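Kleinteilemagazin

Ein Kleinteilemagazin (auch Sortimentskasten oder Schubladenmagazin) ist ein Behältnis zur geordneten Aufbewahrung kleiner Gegenstände wie Schrauben, Dübel, Knöpfe, Perlen oder elektronischer Bauteile. Kennzeichnend ist ein festes Gehäuse, in das mehrere einzeln herausziehbare Schubladen eingesetzt sind. Vom Sortierkasten mit Klappdeckel unterscheidet es sich dadurch, dass jedes Fach für sich geöffnet werden kann.

Aufbau

Das Gehäuse besteht meist aus Kunststoff, bei älteren und gewerblich genutzten Ausführungen auch aus Stahlblech. Stege unterteilen die Vorderseite in gleich große oder abgestufte Fächer. Die Schubladen werden häufig aus durchsichtigem Kunststoff gefertigt, damit der Inhalt ohne Öffnen erkennbar bleibt. Tragbare Magazine besitzen einen Griff an der Oberseite; größere Ausführungen werden an der Wand befestigt oder in Regale eingestellt. Ein Anschlag an der Rückwand der Schublade soll bei vielen Modellen das unbeabsichtigte Herausfallen verhindern.

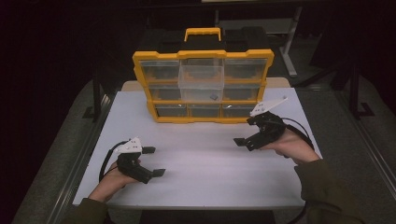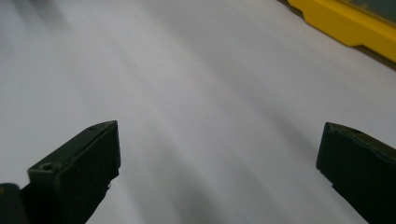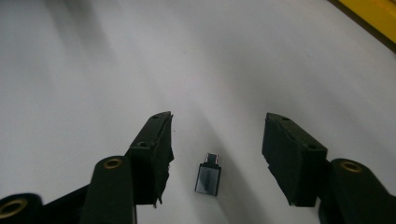

Erstes Bild: tragbares Kleinteilemagazin mit drei Schubladenreihen, mittlere Schublade herausgezogen. Zweites und drittes Bild: weiße Fläche in Nahansicht.

Verwendung

Kleinteilemagazine finden sich in Werkstätten, Haushalten, Schulen und Laboren. Die Belegung der Fächer folgt in der Regel einem festen Schema, etwa nach Durchmesser, Länge oder Werkstoff. In Betrieben mit mehreren Nutzern ist eine Beschriftung der Schubladenfronten üblich. Schwere Teile werden vorzugsweise in den unteren Reihen gelagert, was bei frei stehenden Magazinen die Kippgefahr verringert. Als Stellfläche eignet sich eine ebene, helle Arbeitsplatte – heruntergefallene Teile sind darauf leichter aufzufinden. Vor dem Tragen sind sämtliche Schubladen vollständig einzuschieben.

Bauformen

Die Werkstattsammlung Dingate verzeichnet in ihrem Bestandskatalog vom Dezember 2020 insgesamt 67 Magazine, darunter 47 tragbare. Nach der dortigen Systematik werden drei Gruppen unterschieden:

Tragmagazine mit Griff und einheitlicher Fachgröße
Wandmagazine mit abgestuften Fachgrößen
Drehmagazine mit Schubladen an mehreren Seiten

Zu den in der Sammlung vertretenen Herstellern gehören Bitgate und Cinisier. Das größte erfasste Einzelstück, ein Wandmagazin der Firma Kovalchuk, nimmt nach Katalogangabe nahezu 2.000 Kleinteile auf.

Pflege

Kunststoffschubladen werden mit lauwarmem Wasser und mildem Spülmittel gereinigt. Lösungsmittel können durchsichtige Kunststoffe eintrüben und Spannungsrisse verursachen. Metallteile sollten nur trocken eingelagert werden. Schwergängige Schubladen sind häufig auf Staub oder Späne in den Führungen zurückzuführen – eine trockene Bürste genügt in diesen Fällen meist zur Reinigung.

Siehe auch

Sortierkasten
Werkzeugkoffer
Setzkasten
Lagersichtkasten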